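4.2 Rules for valid trials

A trial was accepted only when the gripper stayed clear of the faucet during the whole approach. We repeated each layout 300 times.

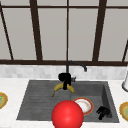 E. Panagiotou, corresponding author
Figure 4. Simulated sink layout, with the gripper over the banana and a plate in the basin.

Contact with the plate was logged separately — it did not cancel the trial, but it must be reported.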